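## 4. Puesta a punto de una mesa curva con paneles y lámpara

Esta sección sustituye a la hoja suelta que circulaba con las mesas de la planta de Fardale. Aquella hoja prometía que el puesto quedaba listo «en un momento y sin herramientas». Lo segundo es casi cierto. Lo primero depende de quién haya dejado la mesa antes y de cuántos cables haya dejado con ella.

Vale para las mesas blancas de tablero curvo con dos pasacables. Para las rectas, véase la sección 5, que es más corta porque hay menos que torcer.

### 4.1 Antes de empezar

1. Retire todo lo que haya sobre el tablero, incluida la lámpara.
2. Pase un paño apenas húmedo y luego otro seco. Los limpiadores «especiales para superficies blancas» no han demostrado gran cosa en nuestras pruebas; Fidelina Mosquera usó agua con jabón en media mesa y el producto caro en la otra media, y en marzo seguíamos sin distinguir las mitades.
3. Mire los pasacables por dentro. Suelen tener pelusa, clips y algún tornillo que nadie reclama.

> **Precaución.** No limpie la lámpara ni las tomas de corriente con el enchufe puesto.

### 4.2 Paneles traseros

Los paneles van en el borde posterior, el corto a un lado y el largo siguiendo el tramo que queda. El catálogo de Clarnen los llama «de privacidad acústica». Privacidad visual dan alguna, según la estatura del vecino. De la acústica no respondemos.

1. Presente el panel largo sin fijarlo y compruebe que no tapa ningún pasacables.
2. Coloque una pinza cerca de cada extremo.
3. Apriete a mano hasta que el panel deje de bailar y pare ahí. Con llave se aprieta más, desde luego, y también se marca el canto.
4. Repita con el panel corto.
5. Empuje los dos con la palma abierta. Si ceden un poco, es normal. Si se mueve la pinza, vuelva al paso 3.

**Nota.** Algunas mesas llegaron con 3 pinzas en la bolsa y otras con 7. No hemos encontrado una lógica. Use las que hagan falta y guarde el resto en el cajón de repuestos, con etiqueta.

### 4.3 Lámpara

La lámpara pesa más de la base que de la cabeza, y por eso se tiene en pie en casi cualquier sitio. Eso no quiere decir que cualquier sitio sea bueno.

1. Ponga la base hacia el centro del tablero, lejos del canto delantero.
2. Oriente la cabeza hacia el papel o el teclado. El metal pulido devuelve reflejos, y conviene probar sentado, con la silla a la altura de siempre.
3. Deje el interruptor del cable al alcance de la mano, encima de la mesa. Hay quien lo prefiere colgando por detrás; luego lo busca a tientas.
4. Elija la bombilla. La norma interna pedía 4000 K para todos los puestos. Njoroge Lyimo trabaja con 3000 K desde hace tiempo y no se le ha notado nada. Si nadie protesta, ponga la que tenga.

### 4.4 El cable

Aquí es donde se pierde el tiempo. Un cable enrollado sin cuidado vuelve a enredarse en cuanto se tira de una punta, digan lo que digan los vídeos.

1. Desenchufe la lámpara.
2. Extienda el cable a lo largo del tablero y deshaga las vueltas empezando por el extremo del enchufe. No tire del lado de la base.
3. Decida por qué pasacables va a bajar. El más cercano a la toma suele ganar.
4. Recoja lo que sobre en lazos amplios, del ancho de una mano, y sujételos con una tira de velcro. Las bridas de plástico quedan más limpias hasta el día en que hay que cortarlas.
5. Quite los trapos y las fundas que estén junto al cable antes de enchufar.
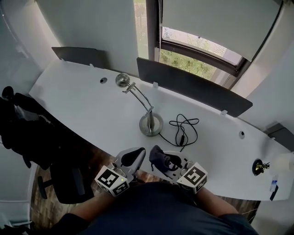

6. Enchufe y accione el interruptor dos veces. Si la luz parpadea, cambie la bombilla antes de culpar a la toma. Si sigue parpadeando, culpe a la toma y avise a Halima Athumani.
7. Deslice la lámpara un palmo a cada lado. El cable debe acompañarla sin tensarse.

> **Precaución.** No pase el cable entre la pinza y el tablero. Queda muy recto y muy discreto, y acaba pellizcado.

### 4.5 Comprobación final

- El canto delantero está libre de cables.
- Los paneles no tocan la lámpara.
- El interruptor se alcanza sin levantarse.
- Los pasacables que no se usan llevan su tapa, si es que la tapa ha aparecido.

El accesorio Minora para ocultar cables bajo el tablero es opcional. Jabari Obura montó uno y lo recomienda con reservas: oculta los cables, sí, y también la regleta, que después hay que encontrar de rodillas. Para una sola lámpara no lo vemos necesario — para un puesto con dos pantallas, quizá.

Las tapas perdidas se piden a Ogola por referencia y color. El blanco de repuesto no coincide del todo con el blanco de la mesa.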